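Visit to the Tretico Basketball Training Centre, Grikton

Last updated: July 10, 2026

Search this site Enter keyword Go

A delegation from the Tavby Basketball Association visited the Tretico centre in Grikton in April, at the invitation of its director, Larysa Kravets. The purpose was to study how the centre prepares players aged 16 to 19 for professional contracts.

Arena and courts

The main hall seats 3644 spectators and is used by the senior side on match days. Two practice courts adjoin it. Academy squads train there before school and again in the late afternoon, with the senior players taking the hours between. The delegation watched a full morning session devoted to defensive switching and free throws.

Contracts and player welfare

Mr Macario Galindo, head of player affairs, explained the procedure followed when a contract is ended early. The player keeps access to medical care for 252 days and may use the practice courts by arrangement – a provision which our own clubs do not yet offer. He added that nine former academy players now hold senior contracts in the Nikolaidis League.

The delegation then spent an hour with the medical and education staff. Discussion centred on travel fatigue, school attendance and the sharing of injury records between clubs.
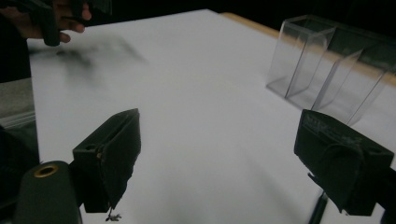 Table with a white surface, Tretico centre, Grikton
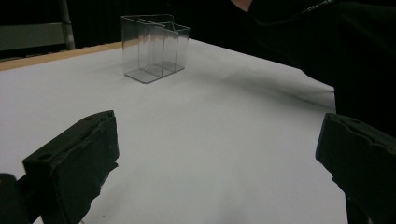

Follow-up

A return visit to Tavby has been proposed for the coming season. Member clubs wishing to take part should write to the Association's office.

870 shares 9 comments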